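## 4. Rules for the Preparation and Conduct of Tabletop Sessions

### 4.1 Scope

The rules in this section apply to every session in which a robotic hand works at a table among ordinary household and office goods. They were first drawn up at the Stumorbridge laboratory and were later taken over, with small changes, by the partner site at Vinberg. The version given here is the one in force on June 18, 2021. Where the two sites differ, the stricter wording has been kept.

The rules do not replace the general safety instructions of either site. They deal with matters those instructions leave open: how the table is laid, who may touch it, and what must be written down.

### 4.2 Laying the table

Objects shall be everyday items in their normal packaging. Paper goods, drinks and boxed food may be mixed on the same table, provided that every drink container is closed. A bottle may be laid on its side or stood upright, and its position must be entered in the session sheet before the arm is powered.

Stacks of paper are allowed and need not be squared. Earlier drafts of the rules asked operators to align loose sheets, but the requirement was dropped in April after Menon's review of the first 60 sessions. Tidy stacks had made up nearly all of the recorded material, and the Pelupessy planner, which had been tuned on them, performed poorly when sheets stuck out at the sides. Operators are now asked to leave stacks as they fall - within the limits of the marked work area.

Open books and notebooks require separate treatment. A page can be creased or torn by very light contact, and the damage is easily missed. An open notebook must therefore be listed as a fragile item, and the closing speed of the fingers is held at the lower of the 2 permitted settings for as long as it remains on the table. Notebooks containing personal writing are not to be used.

### 4.3 Conduct of the session

One operator is named for each session and holds the stop control throughout. No other person may reach over the table while the arm is powered. If an object must be moved by hand, the operator stops the arm, waits for the indicator to change, and makes the correction. The interruption is logged with its time and cause.

A session ends after 32 attempts or when the operator judges that the layout no longer matches the session sheet, whichever comes first. Attempts made after an unrecorded change in the layout are excluded from analysis. This rule was disputed at Vinberg, where staff considered it wasteful, and the number of excluded attempts is reported in full in Section 6.

### 4.4 Records

Each session sheet states the objects present, the name of the operator, the speed setting and any damage found afterwards. Sheets are stored in the Corum register, which held 3000 entries at the time of writing. Corrections are added as dated notes, and the original entry is never overwritten.

Figure 1 shows a laid table with paper goods and packaged items, and the hand beside an open notebook. Under Section 4.2 a layout of this kind calls for the lower speed setting.

**Figure 1.** Robotic hand at a table laid with notebooks, papers, a bottle of tea and boxed goods. 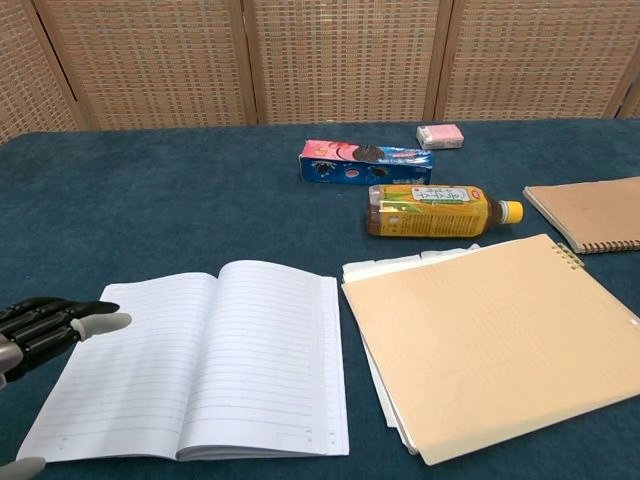
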